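Finger pads, second revision

5 min read

The first set of pads failed in January, and I put off replacing them until I had a reason. The reason was bowls. Danjuma Aliyu and I have been building a small sorting arm in the shared workshop at Stundale, and the task we settled on is unstacking light tableware and placing it in a rack. Before the arm does any of it, we collect demonstrations by hand, with a gripper in each fist, and I would like the hand-held fingers and the arm's fingers to behave the same way at the contact point. They did not.

The old pads were flat silicone sheet, 2 mm thick, glued to the finger. Flat sheet is fine on a box. On a thin rim that curves away from the finger in two directions, the contact shrinks to a short line and the bowl pivots around it. You close harder, the rim bends, and the pivot gets worse. Danjuma's logs from the arm showed the same thing as a slow drift in the wrist torque after every lift. I had been blaming the wrist bearing for that, and had taken it apart twice.

The replacement pads are ribbed. The ribs run across the finger, and each one can fold a little on its own, so the pad wraps a few millimeters around whatever it meets. I cast them in a two-part mold printed on the Nyberg, which is the older printer in the workshop and the only one whose bed is still flat. First attempt, the mold halves shifted and the ribs came out stepped. Second attempt, I had not degassed long enough and there were bubbles along the root of every rib, which is the worst possible place for them. The third pour was acceptable. I did not make a fourth.

Some details for anyone repeating this:

Mold release matters more than the silicone. I used the spray from the Prinosia starter kit and wiped it back with a lint-free cloth. Without the wipe, the surface comes out slick and you lose the friction you went to the trouble of casting.

Cure time in the data sheet assumes a warmer room than ours. I left the parts overnight.

Do not glue the pad along its full length. Bond the base third and the tip, and leave the middle free to move. Kwabena Asante suggested this after watching me peel one off with a scraper, and he was right, although he had the tip and the base the other way around in his sketch.

Testing moved to my kitchen table. The workshop bench has a steel top, and I wanted reflections, clutter and uneven daylight in the recordings. Molded pulp makes a good first object: it is light, it dents if you overclose, and the surface has enough texture that a slip is easy to hear.
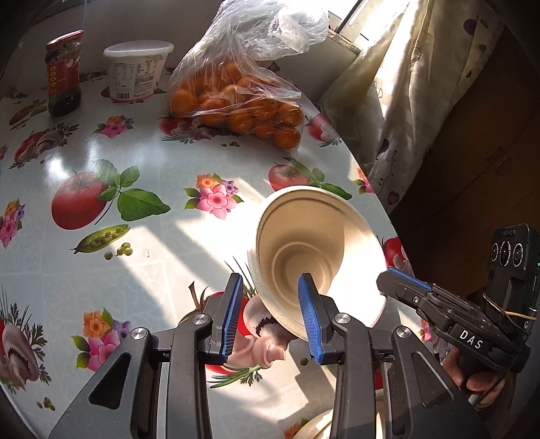
Rim grasp on the pulp bowl, one pad inside and one outside.

Procedure was dull. Pick up by the rim, tilt, hold, put down, repeat. I did 70 lifts with the old flat pads and 70 with the ribbed ones, same bowl type, swapping to a fresh bowl whenever the rim went soft. Anything that visibly rotated in the fingers during the hold was scored as a slip. The flat pads slipped 37 times. The ribbed pads slipped 7 times, and most of those were at the start, when I was still approaching too steeply and catching the rim with only the top of the pad.

That is one person scoring his own work, so treat the numbers accordingly. Danjuma is going to rescore from the video without knowing which pads are which — or as close to that as we can manage, given that the ribs are plainly visible.

There are two open problems. The ribs pick up dust from the pulp and the grip fades over a session. A wipe with alcohol brings it back, but I do not want the arm to need wiping. The other is release. When the fingers open, the inner pad tends to hang on to the rim for a moment and drag the bowl sideways. By hand you correct for this without thinking, and that correction then ends up in the demonstrations, where it will be learned as part of the motion. I have not decided whether to fix it in the pad or leave it in the data.

Mold files are in the Flalutine folder on the workshop drive, under pads, revision c. Ignore revision b. The alignment pins in c are slightly oversize, so sand them before you close the mold or you will not get it open again.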